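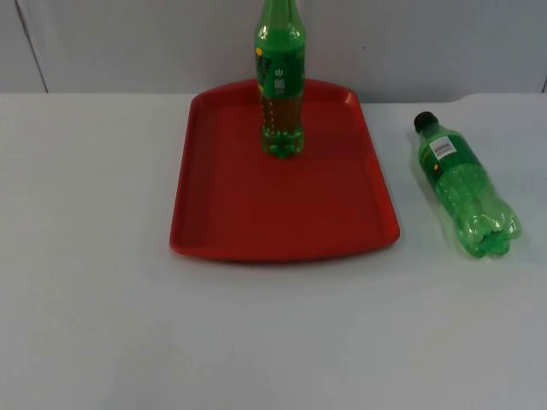
Figure 3. Red serving tray with a green plastic bottle standing on it, on the white tabletop.

3.2 Why a tray, and why bottles

I should say a bit about how we ended up with cafeteria trays, since reviewers of the earlier Hunora write-up asked (fair enough!). I started this project wanting to know how people set out drinks for somebody else. Do they put the tall thing at the back? Do they use the middle? Do they bother with the tray at all if the table is right there? My first attempts used the nice lacquered trays from the Histen guesthouse, and they were a disaster for my purposes, because everyone treated them like museum pieces and hardly dared to put anything down. A plain serving tray with a low rim gets no such respect. People just use it.

The color took longer to settle than I'd like to admit. I wanted the rim to be easy to pick out against the table when we went through the pictures later, and red on white does that very nicely (Figure 3). Green bottles on red are about as easy to tell apart as you could ask for, unless the person doing the coding is color-blind, so we checked that before anyone began.

Bottles were the obvious choice of drink. They're tall, they tip if you carry the tray carelessly, and everybody has an opinion about where they belong. The one in the figure stands toward the far side of the tray, a little right of center, and I'd call that a "back" placement in the scheme from Section 2. Under the same scheme a bottle counts as being on the tray only if its whole base rests on the flat floor. Leaning on the rim doesn't count, and we had a long argument over that at Eichhorn before I gave in.

Each of the 22 participants did the setting-out task twice, once for a guest who would sit down at the table and once for a guest who would be served in another room. I gave them 40 seconds per round, which sounds stingy, but in the pilot nearly everyone was done well before that and then started fiddling. The fiddling is interesting in its own right (I'd love to write it up someday), but I left it out of the counts in Section 4.

One thing I would change is the table. Ours in Gretositz is roomy enough that the tray can go pretty much anywhere, and a smaller one would have forced more decisions. I come back to that in Section 5, together with the question of whether handles on the tray would have made any difference.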